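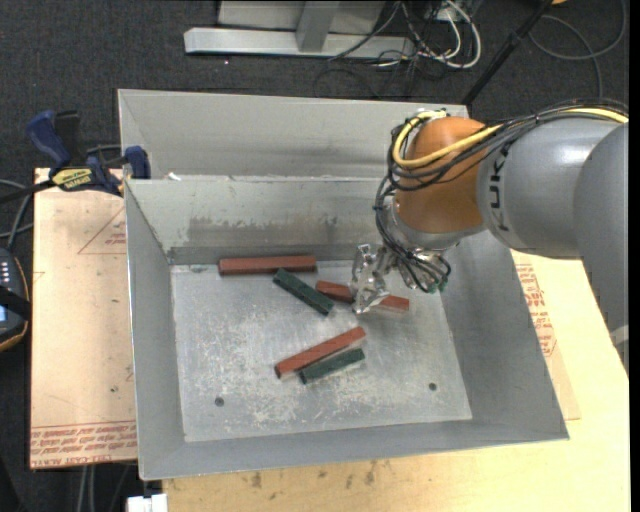

3.2. La collecte des souvenirs au théâtre de Nollcombe

Figure 2. Blocs rouge-brun et vert foncé dans un bac en métal gris.

Le deuxième terrain de notre étude est le théâtre municipal de Nollcombe, qui a conservé peu d'archives écrites de ses premières saisons. Les programmes imprimés existent encore pour la plupart, mais les cahiers de régie ont été perdus lors du déménagement de l'administration. Pour cette raison, l'équipe du théâtre a lancé en janvier un appel aux anciens spectateurs, relayé par la bibliothèque de quartier et par le journal Grindeo.

Nous avons reçu 224 témoignages, dont 25 ont été suivis d'un entretien enregistré. Les entretiens ont été conduits par Ilari Nurmi au foyer du théâtre, toujours selon la même grille, qui comporte 12 thèmes. La personne interrogée pouvait choisir l'ordre des thèmes et apporter des objets personnels, par exemple un billet ou une lettre. Nous avons adopté la procédure de transcription proposée par Rweyemamu, avec une modification : les hésitations longues sont notées, les répétitions brèves ne le sont pas.

Il convient de signaler trois difficultés. Premièrement, les souvenirs concernent surtout les spectacles de Noël, et beaucoup moins le répertoire contemporain. Deuxièmement, plusieurs témoins confondent la salle actuelle avec l'ancienne salle de Nukville, où la troupe a joué pendant les travaux. Dans ce cas, nous avons gardé le récit tel quel et ajouté une note de datation. Troisièmement, le personnel technique est faiblement représenté, malgré une relance envoyée le 27 mai aux anciens machinistes et aux couturières.

Le codage a été fait séparément par deux lecteurs, puis comparé. Les désaccords portaient principalement sur la catégorie « ambiance de la salle », dont la définition était trop large et que nous avons divisée en deux : le comportement du public et le confort matériel. Les résultats de ce second codage sont présentés dans la section 4.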